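Your face does not need a subscription

Everyone I know under 40 is now paying monthly for a skin care box. Serums in tiny bottles, a card with a smiling founder on it, a quiz that decided you are "combination, reactive". I signed up for Jukora in August. Canceled after 2 boxes. Some thoughts, typed fast.

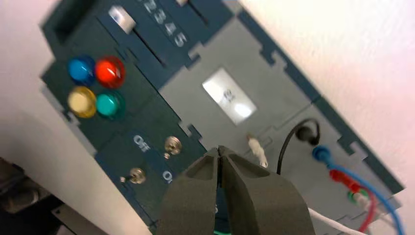 2 min read

First, the quiz. I took it twice, same answers except I said I slept badly the second time. Got a completely different routine, $74 instead of whatever the starter was. So bad sleep needs a peptide mist now? Come on.

Second, nobody's skin changes on a shipping schedule. A decent moisturizer lasts me a whole season. The box doesn't care. The box comes. By the end I had four open cleansers on the sink and was using none of them, becuase the old bar soap was closer.

Driss El Sherbiny, who trained me when I worked the counter at Van den Broek, used to tell customers to finish what they had and come back. Terrible salesman on paper. People drove in from Zarnstead to buy from him.

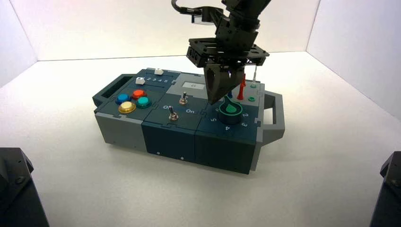

Packaging is my other gripe. Plonitz sends its cream in a hard case that could survive a fall down the stairs, for a jar the size of a walnut. If you want me to keep a box then make it worth keeping – blocks that lock together like jigsaw pieces, a proper carrying handle on the end, something I could throw my brushes in and take to my sister's. Gray and teal would be fine, I'm not fussy. Instead it goes straight in the trash, and I get another one next month.

And yes, I know, you can skip a month. Have you tried? Three screens, a sad message, a discount of up to 30 percent if you stay. I stayed once. My own fault.

Buy sunscreen. Buy a plain cream that doesn't sting. Use them up, then buy them again from a shop where you can open the tester and smell it first. If the redness won't quit, see a doctor, not a quiz. I'm keeping the eye cream though – that one was good.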